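Plunddale Pick-and-Place Club

From the Clinton Wiki, the town's shared encyclopedia
Category: Clubs and student groups

The Plunddale Pick-and-Place Club (almost everybody says "the Pick Club") is a student robotics club in Clinton. Members teach robot arms to pick things up and put them somewhere else, and once a year they compete at it. I'm Sabina Hájek, I've been a member for two seasons and I wrote most of this page. The wiki editors say they're fine with first person on club pages as long as the facts are right, so I'm going to write it the way I talk. If something is wrong, leave a note on the talk page and I'll fix it after practice.

Contents
1 Origins
2 How practice works
3 The produce table
4 The Fliritz Round
5 Mikuš
6 Joining
7 See also

Origins

The club was started by Oldřich Šimek, who taught shop at Plunddale and wanted something for the kids who stayed late anyway. For the first year there was no robot at all! They built a cardboard arm with string tendons, and one person pulled the strings while another one called out directions with their back turned. I've tried the cardboard arm (it still hangs over the door) and it is really, really hard. You find out fast how bad you are at saying where a thing is. "Left a bit, no, my left" is still a club joke, and it's printed on the back of the gray T-shirts. The blue T-shirts are from before that and I have never managed to get one.

The first real arm came the year after, and with it came Hervé Leblanc, who had worked on packing lines and knew how to keep a gripper from eating itself. He's still our main coach. Mr. Šimek has stepped back but he comes to the Fliritz Round every year and sits in the second row with a thermos.

How practice works

A practice is split into tries. One try is one person steering the arm through one job from start to finish, with the wrist camera recording the whole time. When the try is over, you either keep it or throw it out. Kept tries go into the pile the robot learns from, so what you're really doing is giving it a stack of good examples and hoping it catches on. Our rule is that a set has to reach 300 kept tries before we train on it. People argue about that number every season. I used to think it was way too many, and then I saw what came out of a smaller set, which was an arm that drove very confidently to a spot next to the thing it wanted and closed on air.

We steer in pairs. One person drives and the other is the spotter, who watches the table, resets it between tries, and decides on keep or toss. The driver doesn't get a vote. This sounds harsh but you fall in love with your own tries, especially the ones where you saved it at the last second, and those are pretty much the worst ones to learn from. (Eduard Ondrejka, if you're reading this, the rescue try was tossed fair and square.)

A driver gets 60 seconds for a single item. Most jobs take a lot less once you've warmed up, but the limit keeps people from poking at something forever.

Things a new spotter gets wrong, based mostly on me:
Resetting the table to the same layout each time. You have to move stuff around!
Leaving your hand in view when the driver says go.
Forgetting to write the toss reason in the log. "Bad" is not a reason.
Talking.

The produce table

Every season has a theme, and the theme decides what goes on the table. We've done office supplies (paper clips, never again), bath toys, and a very loud season of kitchen lids. The current one is the produce table, which is toy food mixed in with plain blocks. The jobs are written on cards, and a card says something like "banana into basket" or "block away from food." The cards get shuffled before each session.

I love this one. The food all has different shapes and the arm has to come at each piece differently. The banana wants to be grabbed across the middle, and if you take it by an end it swings. The blocks are the easy points, flat sides, nice and predictable, unless they're shoved up against something. Then you have to decide whether to nudge the neighbor out of the way first or come down at an angle and hope. Zdeňka Sokol is the best angle driver we have and she can't explain how she does it. I've asked. She just says "you wait until it looks right," and goes back to her sandwich.

The mat has squares on it, and we use them for talking. A spotter can say "two squares over" and everybody knows what that means, which would have saved the cardboard-arm people a whole lot of shouting. The robot isn't told anything about the squares. Hervé says it may well be using them anyway, and one of the February sessions is going to be run on a plain mat so we can find out.
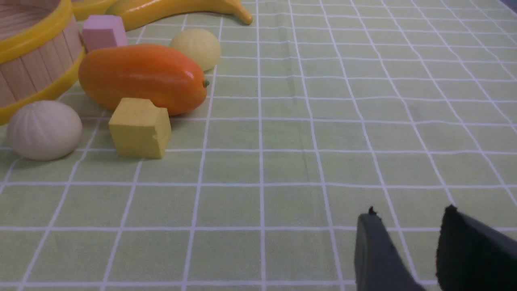
The produce table from the wrist camera, with the food and blocks bunched up by the basket and the gripper fingers at lower right.

Crowding is the big topic this season. When the pieces are spread out, even a first-week driver can do a decent job. Bunch them together and everything gets slower, because from the wrist one piece is always hiding part of another one, and what you can see changes as you move in. We log each layout as open, mixed or crowded. Crowded tries get tossed way more often, so the pile kept filling up with open ones, and for a while our arm was great at easy tables and hopeless at anything else. Now the cards have the layout written on them too and you don't get to pick. There was some grumbling! It did fix the pile, though.

Round things near the basket deserve their own paragraph. If you push down on something round a little off center, it squirts out sideways, and with the basket wall right there it can only go one way. Hervé's advice is to open the fingers wider than you think you need, come straight down, and close slowly. Mine is to do the round ones early in the session before your thumbs get tired.

The Fliritz Round

The Fliritz Round is the yearly competition, and it's named after the hall where it's held. It has two halves. In the first half people drive, and in the second half the robots run on their own with whatever they've learned, hands off, no touching the table even if a piece is hanging over the edge and it's killing you. A team brings 5 people at most, with one of them named as table captain. The captain is the only person who may talk to the judges.

Scoring is simple. You get points for the right item in the right place, you lose some for knocking over something you weren't asked to move, and you lose a lot for the basket. Please do not tip the basket. Our best total so far is 327, from the bath toy season, and the printout is taped inside the cabinet door next to the fuse chart. I was a spotter that year. I'm told I didn't breathe for the whole second half.

The hands-off half is the one that people come to watch. It's strange to see the arm do something in your style. Ours used to make a tiny pause before closing, and it took us a while to work out that it was Zdeňka's pause. She had driven more tries than anyone, so the robot had picked up her habit along with the useful stuff. Eduard thinks we should have taken it out. I voted to leave it in and so did most of the club.

Mikuš

Mikuš is the name of the club's main arm. It's the second arm to have the name, and the first one is in a crate and gets raided for screws. Mikuš has its own page in the log for repairs, and new members have to read the whole thing before they drive, including the part about the hair tie. There's a long-running disagreement over whether Mikuš is "he" or "it." This page uses "it" to keep the peace.

Regular upkeep is mostly fingers. We check that they close evenly, wipe down the tips, and make sure the camera hasn't been bumped. A bumped camera is sneaky. Everything seems to work okay and then a week of tries turns out to be looking slightly the wrong way, and you can't mix them in with the rest. We lost a big chunk of the kitchen lid season like that. Since then the spotter checks the view against a saved one at the start of each session and signs for it.

Joining

Anybody who goes to school in Clinton can join, and you don't need to know how to code. I didn't. You'll spot for a few sessions first, then drive open tables, then crowded ones when your pair says you're ready. If you get into the training side, Eduard runs a side table for that, and he's patient as long as you've read the notes. Bring a sweater, the room is cold. Snacks stay on the far bench (real bananas especially, we've had mix-ups).

See also
Clinton school clubs
Fliritz Hall
Cardboard arm (Plunddale)

Page last edited January 29, 2026 by S. Hájek. Edit note: added the layout rules, fixed Zdeňka's name again.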